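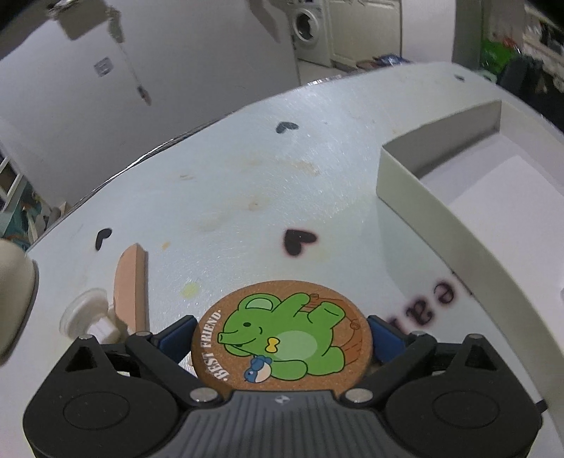
Jasthorpe Grorum

The Jasthorpe Grorum is a hand-held two-finger gripper kit used to record object handling for robot training. It is sold by Jasthorpe as a complete set and went on sale in March 2021. An operator holds the gripper and carries out a task by hand, and the recorded motion is later used to train a robot arm fitted with matching fingers.

Design

The Grorum has a wide black body with a rounded housing on each side and a ribbed plate between them. Two jointed linkage arms carry the fingers, which close toward each other when the operator squeezes the trigger. The contact faces are blue and can be replaced without removing the arms. Pivot screws are left exposed on the linkage so that play in the joints can be taken up with a hex key.

A camera is mounted on the body and looks forward over the fingers. Its view takes in both fingertips and the work surface beyond them. Finger opening is logged together with the video, and each recording is stored as a single file called a pass.

The standard kit contains the gripper, a charging cable, 4 spare finger pads and a carrying case. A second gripper for two-handed work is sold separately.

Handling of flat objects

Thin, stiff objects such as coasters, cards and lids are treated in the manual as a class of their own. A coaster lying flat gives the fingers little edge to close on, and the manual recommends approaching it from opposite sides with the fingers low. Once lifted, a round coaster can be held by its edges, with the printed face left clear of the pads.

Work surfaces with a raised rim or a divider restrict the approach further. The body is wider than the gap between the fingers, and the operator has to keep the housings above any wall while the fingertips go down on either side of the target. Small printed or stuck-on marks on the surface, such as hearts, help in comparing one pass with another. 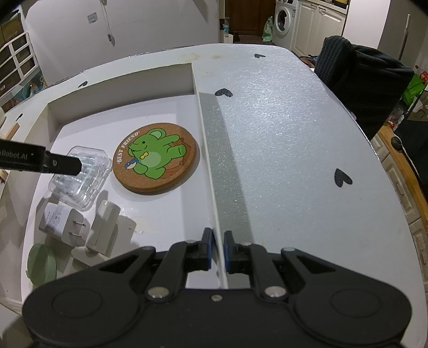

Software and service

Recordings are processed with Iller, a desktop program included in the purchase price. Iller trims each pass, checks it for lost tracking and exports it in common training formats. Passes shorter than 30 frames are rejected.

Jasthorpe also offers a paid review service under the name Hoshino, in which staff check uploaded passes and return a list of those to be repeated. As of Sunday, May 29, 2022, the public sample set held 2413 passes, of which 313 involved flat objects.

Limitations

The Grorum does not measure grip force. Shiny or clear plastic items can be hard to make out in the video under strong light, and the manual advises diffuse lighting for them. The fingers are not rated for liquids or for heated cookware.

See also

Parallel gripper
Imitation learning
Teleoperation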